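Paying to meet people

My cousin Kenza sent me a link to Skukik in September with the message "you have no excuse now." Skukik is a dating site that charges you before you can see anybody's face. The theory is that people who pay are serious. I have heard the same theory about gyms.

I paid. It was 40 dollars for the first month, and by the second screen I had been offered the premium version twice. The sign-up form wanted my height, my star sign, and a ranking of my "relationship values" on sliders. I put honesty and humor both at the top and the form made me pick one. I picked humor, and my profile then told strangers that I was Playful.

According to the welcome email there were 815 members within driving distance of me. I live in a town with one stoplight and a feed store. I would like to know how far these people think I drive.
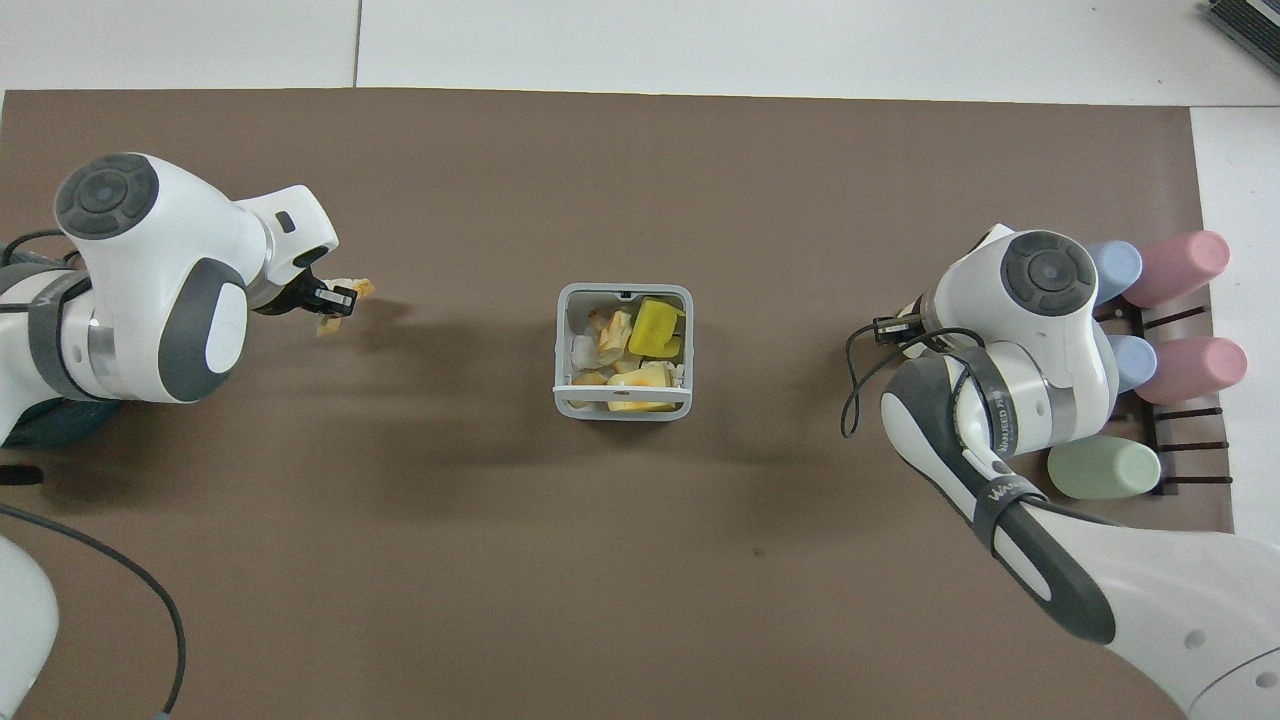
Then there's the compatibility score. Every profile gets a percentage next to it, and no page on the site says where it comes from. I went looking. The help section has an article called "How matching works" that says matching works by looking at what matters to you. I moved one slider, saved, and a man who had been a 91 became a 64. I moved it back and he was a 78. He hadn't done anything, poor guy. He was still holding the same fish.

I wrote to support about it and got a reply signed "Your Skukik Team" suggesting I complete my profile. My profile was complete. It said so, with a green check mark.

Messages are where the money goes. You can read the first line for free and the rest costs credits. A remarkable number of first lines stop right before the interesting part. I got eleven messages my first evening, all from people whose profiles were a day or two old, and then almost none once I'd bought a pack of credits. Draw your own conclusions. I can't prove a thing and neither can you.

Last updated: December 2025
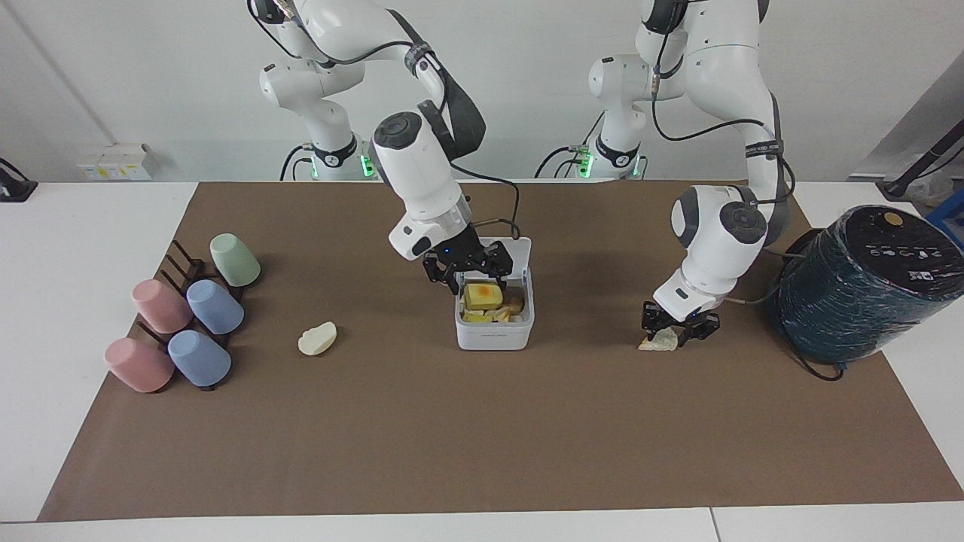 Loubna Slaoui, who I used to share an office with, thinks I'm being unfair. She met Hazem on Dosance, which is the same idea with a nicer logo, and they've been together two years. I like Hazem. I went to their engagement party. But when I asked her how many people she'd met before him she said more than 25, and at that rate I think you could do as well standing outside a hardware store. She says I'd never talk to anyone outside a hardware store. Fair.

What bothers me most is canceling. Joining took me one click. Leaving took a form, a "we're sorry to see you go" page with a discount on it, a second form, and a phone number that is open on weekday mornings. They still billed me for October. I disputed it with the bank and got that money back, so if it happens to you, save the emails.

I did go on one date out of all this. He was perfectly nice, we had soup, and he asked me what score I'd gotten for him. Mine said 83. His said 59.

Kenza has already sent me another link. I haven't opened it.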